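Hitlow Travel Zither, after a summer of playing it

I bought the Hitlow in June, mostly because my old zither is too heavy to carry up to band practice and I was sick of borrowing the school's. It has 35 strings, a padded bag, a tuning key and a songbook that I opened once and put back. I paid $695 from Takács, the folk instrument shop, and they threw in 2 spare sets of strings, which was nice of them!

First, the sound. It's bright, a little thin in the low end, but it carries much better than I expected in a big room. I played the slow tune from the Plistuvska songbook on it (the one with the long drone at the start) and my sister could hear every note from the kitchen. Fast picking is where it really shines - the strings sit close together and your fingers don't have to travel much.

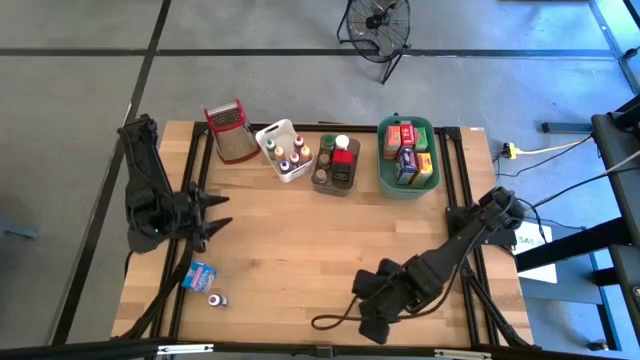
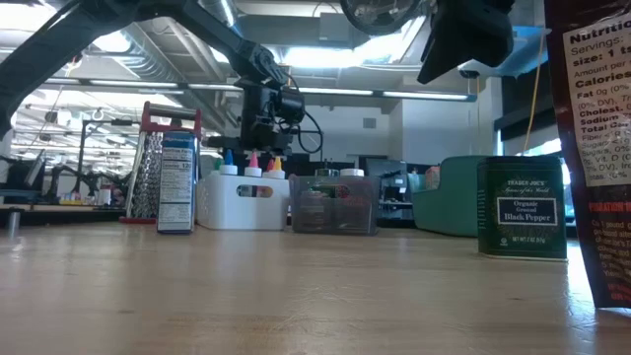 Tuning is the weak spot. The pins were stiff out of the box and for the first 10 days I was retuning between songs, sometimes in the middle of one. It settled down after that, though hot afternoons in August still pulled the top strings flat. The key that comes with it is short and hurts your palm, so get one with a proper T handle.

I also tried the Nostbridge before buying. It has a warmer tone and prettier edging, but it's a good bit heavier and the bag costs extra. If you only play at home, I'd probably go that way. For festivals and sessions in the park I'm happy with mine.

Small gripe: the pickup jack is right where my wrist wants to rest. I've moved my hand over and got used to it, mostly. Four stars from me, and I'd give it another half if they fixed that key.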